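Borrowing Puzzles by Mail: Your Questions, Answered at Length

7 min read
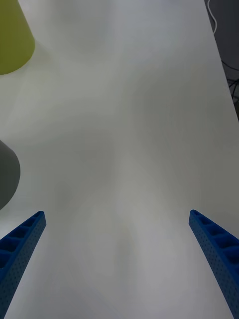
A wide white tabletop.

Hello and welcome! If you have found your way to this page you are probably thinking about joining the Cudine Puzzle Exchange, or you already belong and something has gone a little sideways with your box. Either way, pull up a chair. I answer most of the mail myself, and these are the things people write in about, in no particular order except that the money questions kept getting asked first so I moved them up. - Grażyna Mazurek

What does it cost?

Five dollars a loan, plus postage back to us. We cover postage going out. There is no yearly fee and no minimum, so if you only want a puzzle in February when the weather is miserable, you can borrow one in February and we won't hear from you again until the next one (we have several members who do exactly this and we are always happy to see their names come up).

Large puzzles, meaning 2,000 pieces and up, cost the same to borrow. They are heavier to mail home, though, so do have a look at what your post office charges before you ask for three of them at once.

How long can I keep a puzzle?

A month is what we ask for the ordinary sizes, and two months for anything over 2,000 pieces. If you need longer, write and tell us. Unless somebody is waiting for that exact box, the answer will be yes, and even when somebody is waiting I can usually talk them into something else for a few weeks. We don't charge late fees. We did for a short while years ago and it made everybody cross, me included, so we quit.

What I would ask is that you don't go silent. A postcard or a two-line email is plenty.

How do I pick one?

The catalog is sorted by piece count and then by subject, and each entry has a few remarks from past borrowers. Please read the remarks. They will tell you things the box never would, like that the sky takes forever, or the cut is so regular that pieces seem to fit in the wrong place, or the picture on the lid is a good bit brighter than the puzzle inside.

If you would like us to choose for you, put "surprise me" on the form along with the last puzzle you enjoyed and the last one you gave up on. The second is more useful to me than the first! I can learn a lot from knowing that someone packed up a field of tulips halfway through.

I'm a beginner. Where should I start?

With 500 pieces and a busy picture. People tend to assume a simple picture will make an easy puzzle, and then they end up with a handsome lighthouse and an enormous amount of plain blue water. What you want is clutter: shop windows, shelves of jars, quilts, street markets, a collage of old postcards. Every piece has something on it, and you can sort by color without squinting.

After that, try 1,000. It feels like a big jump for the first evening and then it doesn't.

What kind of table do I need?

Flat, steady, and not the one you eat at, if you can possibly manage it. I know that last part is a luxury. A 1,000-piece puzzle comes out somewhere near the size of a large poster, depending on the maker, and you will want nearly as much space again for loose pieces. The finished measurements are in the catalog, so get out a tape measure before you order, and measure the table and not your memory of the table.

Color matters more than you might think. A pale, plain surface makes dark pieces easy to spot. On a strongly patterned wood or a printed tablecloth your eyes get tired much sooner. If your table is shiny and you work under a lamp, you may get glare, and a sheet of felt or a plain cotton cloth pulled tight will take care of that. Some people with very light puzzles (snow, sheep, wedding cakes) like a dark cloth underneath for the same reason in reverse.

What if I don't have a table to spare?

Then you want a board you can slide out of the way. Leszek Jakubowski, who repairs our boxes, works on a sheet of foam board from the art supply store and puts it under the bed at night. He has done this for so long that he has opinions about foam board, and if you write to him care of the Exchange you will receive them.

Roll-up mats work too, with a small warning. They are fine for puzzles with a snug fit and rather heartbreaking for loose ones. Check the remarks in the catalog for the word "loose" before you trust a week's work to a mat.

Do you count the pieces?

We do not count every box when it comes home. With a 3,000-piece puzzle that would be somebody's whole afternoon. What we do instead is ask you to tell us, on the card in the lid, whether you finished it and whether anything was missing. The next borrower sees that card. If you didn't finish, just write "not finished," and there's no shame in it at all.

I've lost a piece. Are you angry?

No! Pieces get lost. They go down heating vents, they stick to sleeves, they get carried off by dogs. Please look in these places first, as they are where most of them turn up:

- inside the cuffs of whatever you were wearing
- the vacuum bag, I'm sorry to say
- under the inner flaps of the box
- stuck to the bottom of a mug
- underneath the puzzle itself

If it is truly gone, write on the card which area it belongs to, something like "left edge, by the mailbox," and send the puzzle home. There's no charge for one or two. If a good handful is missing we may ask you to help with the cost of a replacement, and we'd talk it over with you first.

Can a missing piece be replaced?

Now and then. A few manufacturers will help if you write to them, though many can't match an individual piece to a particular print run. We have a member, Abhishek Jaiswal, who makes replacements by hand out of layered card and paints them to match, and they are lovely little things. He does them for older puzzles we can't buy again. Please don't try to make one yourself and tuck it in without telling us. It has happened, and the next borrower spent a long time trying to fit it.

There's a piece in my box that doesn't belong to the puzzle.

Oh, good, someone has been looking for it. Put it in a small envelope, write on the outside which puzzle you found it in, and send it back along with the box. We have a biscuit tin full of strays and going through it is one of the pleasures of a slow day.

Can I glue the finished puzzle?

Please, please don't. If you have fallen in love with one and can't bear to take it apart, write to me and I'll see if we can sell you that copy or point you to a new one.

How should I pack it for the trip home?

Break it up completely. Clumps of joined pieces get bent at the tabs when the box is knocked about, and bent tabs are what wears a puzzle out. Put the pieces in the cloth bag they came in, pull the drawstring, put the bag in the box, and put a rubber band around the box both ways. Then use the same mailing carton if it's still sound. No tape directly on the puzzle box, please. Leszek will thank you.

If the cloth bag has gone missing, a zip-top bag is fine. Press the air out before you seal it.

My puzzle arrived with a musty smell. What can I do?

Older cardboard picks up the smell of wherever it has lived. Spread the pieces on a clean sheet in a dry room, out of the sun, and leave them for a couple of days. If that doesn't help, tell us and send it back, and we'll give you the next loan free. Don't spray anything on the pieces. And do mention it if you smoke or burn a lot of candles near the puzzle table, so we can air the box out for people with allergies.

Do you take donations?

Gladly, if the puzzle is complete and the box is in one piece. Please do it once more before you send it, or at least be fairly sure. Urszula Sadowski looks after donations and she will send you a note when yours arrives. The ones we are short of are wooden puzzles of any size, large-piece puzzles that don't look as if they were made for toddlers, and anything over 2,000 pieces. We have, at present, all the kittens in baskets that we can use.

Do you have anything for people with poor eyesight or stiff hands?

Yes, and we'd like to have more. Look for "large piece" in the catalog. These run to 300 or 500 pieces and are much easier to pick up. A rubber-tipped pointer can be handy for sliding pieces across the table, and a magnifying lamp on a swing arm helps a great deal with the fiddly bits. Tell us on the form and we'll put a large-print card in the lid.

Is there a group I can join in person?

There is one in Orholm, run by Tamsin Henare out of her front room. They meet in the evening, drink an alarming quantity of tea, and work on one very big puzzle together. Write to us and we'll pass your note along to her. If you would like to start one where you live, we will lend your group two puzzles at a time for the price of one.

My question isn't here.

Then write and ask it! Please put the name of the puzzle and the number on the spine of the box in your note, so I can go and find the card before I answer. I'm slow around the holidays and quicker the rest of the year.

Page last gone over November 22, 2022.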